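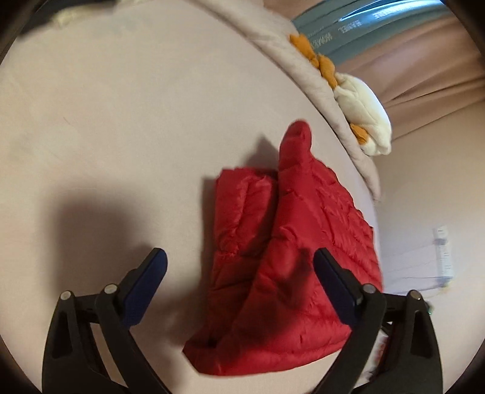
Down and padded garments: washing and storage FAQ
Last revised 2018-10-14

Can I machine wash a down jacket?
Yes, in a front loader, on a gentle cycle at 30 degrees. Close all zips and empty the pockets first. Top loaders with a central post can tear the stitching between the baffles.

Which detergent should I use?
Cedus Down Wash or any other liquid made for down. Ordinary powder leaves residue in the filling and strips its natural oils. Do not use fabric softener.

How long does drying take?
Allow 24 hours on a flat rack, or up to three hours in a tumble dryer on low. Break up clumps by hand at intervals. If you can still feel lumps, the filling is damp — keep drying.

Does this apply to synthetic filling?
Mostly. The Tanasarn and Iltinov ranges are polyester filled and take normal liquid detergent, but the dryer must stay on low.

Can I keep it in a compression bag?
For travel, yes. Over the summer, no. Store it loose in a cotton sack or on a wide hanger.

How often should I reproof the shell?
After around 9 washes, or when water no longer beads on the surface.

Do you repair torn baffles?
Momport repairs its own garments only. Small holes can be covered with a nylon patch in the meantime.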